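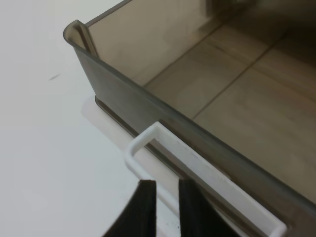 *Wrist view. Fingers open, one each side of the handle.*

Drawers. I want to talk about drawers, and why I think every home robot build should start with one and stay there a good long while.

Writing this fast between runs at Skemham, the shared shop, so forgive the state of it. The bench is mine till ten at night on Fridays and then the laser people want the power back.

My opinion, up front: most of us building arms at home pick the wrong first job. We pick something that looks good from across a room. Stacking blocks. Pouring. Folding a shirt, God help us. I did the block thing for months. Stacked blocks beautifully. Learned next to nothing I could use on anything in my own house.

Then I went and got a cheap plastic drawer unit, three drawers, smoky plastic, white handles. Twelve bucks. Put it on the bench and told the arm to open the bottom one. It could not. For weeks. Best money I've spent on this hobby.

Why a drawer's so hard is worth spelling out. A block lets you be sloppy. Come in a little crooked and the block shifts over and you get it anyway. A drawer doesn't shift over. It goes one way, in and out, and if you pull a few degrees off that line it jams, or the whole unit comes scooting across the bench after you. Both of which I've had. More than once in the same minute.

And it fights you on the way back. Pushing closed is a seperate problem from pulling open and I was dumb enough to think I'd get it for free. 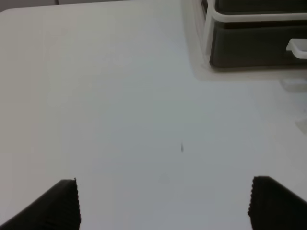

Lining up is where most of my time went. People at the shop love to talk about grip force, motors, which fingers to print. Fine. But the bulk of my failed runs were lost before anything got touched. Arm starts from a slightly different spot, handle sits somewhere off to the side of what the wrist camera sees, and the thing has to decide which way to go. A person does it without looking up from a conversation. Mine needed a lot of help.

So keep logs. I logged 1090 tries before I let myself change any hardware. Sounds nuts, I know. Wasn't even hard, just dull. Most of them run by Pradance, which is the little control program I've been hacking on at home, and all Pradance does is move, save, reset, ask me if it worked. Y or N. I sat there with coffee pressing N.

That pile of N's told me more than any upgrade would've. I was sure the fingers were the trouble. Was about to print a new set, wider, rubber on the inside. Went through the log and the fingers were mostly fine. What was off was the approach angle. It came at the handle from too high, caught the top edge and slid away. Software fix. One evening.

Which brings me to the part that'll annoy people. I think we buy and print our way around problems we haven't looked at. Guilty too! There's a box under my desk full of grippers I never needed. The folks over at Eskola, the other shop across town, have a gorgeous rack of swappable tools on their arm and last time I visited it still couldn't shut a cupboard. Nice people. Great rack. I'd trade the rack for a month of boring logs any day.

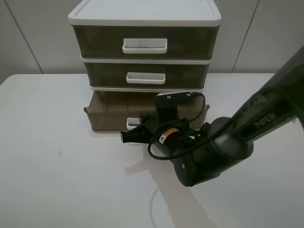

Other thing a cheap drawer gives you, it's see-through. Sounds minor. But tinted plastic is miserable for a camera. Edges show through from behind, light comes off the inside, and the software starts guessing about where the front really is. My first instinct was to put tape on it. Big bright squares, easy to find. Somebody in the shop chat even offered me a roll.

I didn't, and I'm glad. Nobody's kitchen has tape squares on it. If the plan is for this thing to someday fetch a screwdriver out of the garage, then it has to cope with ugly storage as sold. Make the room easy for the robot and you've built a robot for one room. I feel pretty strongly about that and I've lost the argument at the shop at least 4 times, mostly to people who finish their projects faster than me. They have a point. Tape works. I just don't think you've got much when you peel it off.

I'll give ground on one thing: clear the table. A bare bench for the early runs, only the drawers. That's not cheating, it's knowing what you're testing. Clutter comes later. I've got a date with clutter in May, if the arm behaves.

Also use two cameras if you can. One at the wrist, one off to the side and fixed. The wrist view is great right up until the last bit, when everything it sees is handle. The side view is what tells you the drawer is moving and the unit isn't. I ran wrist only for way too long and kept pressing Y on runs where the entire thing had slid forward shut.

Cokumier, by the way, is what the whole build's called now. Started as a typo in a folder name. It stuck. 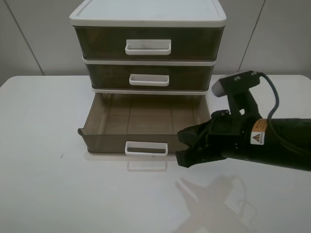
*Side camera, bottom drawer out.*

People ask when it's going to do something cool. I get it. A drawer is a bad party trick. My family watched one run and went back to dinner. But count up what you touch in a day that works like a drawer: fridge bins, file cabinet, oven rack, cash till, the dishwasher trays. Then count how often you stack three blocks.

So start there. Cheap unit, plain table, a log file and a lot of patience. Do the bottom one, then move up; the middle one's handle is at a whole new height and your nice angle fix may well fall apart, mine did. Print the fancy gripper after, if you still want it.

Ok laser people are hovering. Saving this and sending it as is.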